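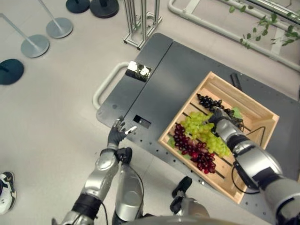

6/11/22

I promised a post on the grape work back when I was still complaining about onions, so let's go. The short version: we changed what the robot tries to predict, the grapes stopped getting squished so often, and I have eaten more fruit this month than in the whole of last year.

For anyone new, I'm on the manipulation side at Camirholm, and the project is called Cirnton. The goal is to get two arms moving produce between crates without wrecking it. Apples were fine. Lemons were fine. Grapes are a nightmare! A bunch has no fixed shape. You pick it up in one spot and it sags, rolls, drops a berry, and suddenly it's a different object from the one your planner was so sure about.

Our old method, Endale, tried to build a full model of the bunch before touching it. It looked at the crate, guessed at every berry, guessed where the stem ran, and then picked a grasp. I loved Endale (I wrote a good chunk of it), but it was slow, and when it was wrong it was wrong with total confidence. It would decide that a shadow between two berries was stem and go straight for it.

Cirnton does much less up front. It only predicts two things: where the stem end probably is, and which way the weight will swing once the bunch leaves the crate. One arm takes the stem end. The other goes to the side and stays there as a kind of soft wall. After that the model re-predicts the swing as the arms move and keeps correcting. 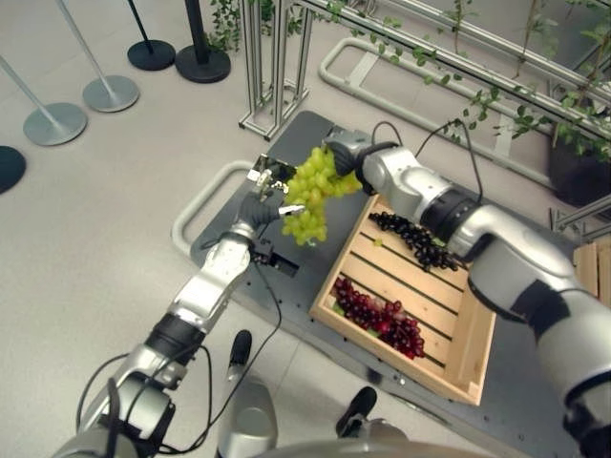

*Green bunch up off the crate, right gripper on the stem end, left fingers at the side.*

The second arm was a late addition and I was against it. I thought we'd spend all our time stopping the arms from bumping into each other, and for the first couple of weeks we did. Then we tied the left arm's target to the predicted swing instead of to a point on the bunch, and things calmed down a lot.

Training data was 275 teleoperated lifts, which isn't many. We padded it out with 3000 simulated ones where the bunch is basically a bag of balls on a branching string – crude, but the swing comes out close enough to be useful. If I train on the simulated lifts alone, the arms move beautifully and miss the stem. With the real ones alone, they find the stem and then panic when the bunch tips. Mixed together they behave.

For testing we ran 200 lifts, 100 with Endale and 100 with Cirnton, same crates, swapping the fruit out as it got tired. A lift counted as good if the bunch reached the other crate with no split berries and nothing lost on the way. Endale got just under half. Cirnton got a bit over three quarters. I'd been hoping for more, but I'll take it, and the time per lift dropped too.

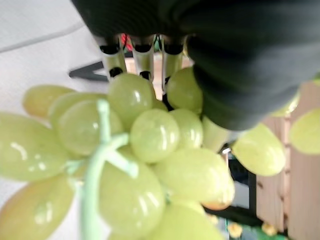 Finding the stem is still the weak spot, and most of our failed lifts trace back to it. The head view gives a decent first guess and then the hand gets in its own way, so for the last bit we lean on the wrist view. Up close it's a mess in a totally different way. The berries crowd right up to the metal finger segments, the ones out toward the edges go soft and blurry, and the shine on the skins makes bright white spots that our segmentation used to love calling separate objects. What you do get is a good look at the stem where it branches, and that fork became our favorite cue. We added a small network that looks for pale green branching shapes and ignores everything round, and it's the cheapest improvement in the whole project.

Dark grapes are still worse than green ones, by the way. I think it's contrast, but I haven't done the runs to back that up, so don't quote me.

Next up is reaching into stacked crates. Everything in the results above was done with a crate flat on the table and lots of room overhead. With tiers you have a board above you and a lip in front of you, and the nice straight-up lift we trained on may not be possible at all. We're aiming to have numbers before the Eltville workshop in August.

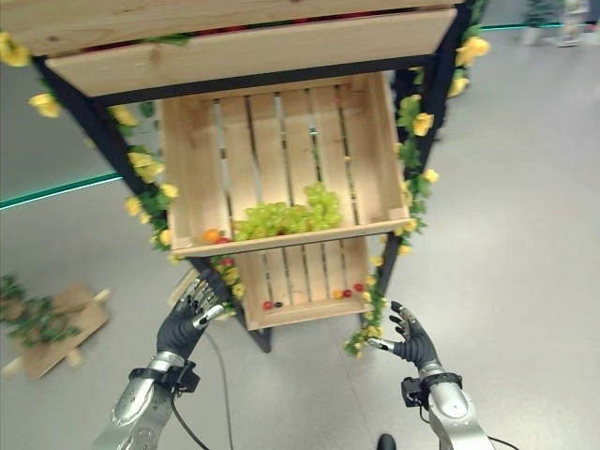
*Hands up at the tiered stand, green grapes in the middle crate.*

My guess is that the swing prediction will carry over and the approach path won't. Right now the policy wants to come in from high above no matter what's there, so I'm adding tilted approaches to the simulator and collecting a new batch of real lifts to go with them. I'll also try letting either arm take the stem end, which means undoing a shortcut I hard-coded in the first week and have been quietly avoiding ever since. If you've worked on anything similar with tomatoes on the vine, please leave a comment, I'd love to compare notes!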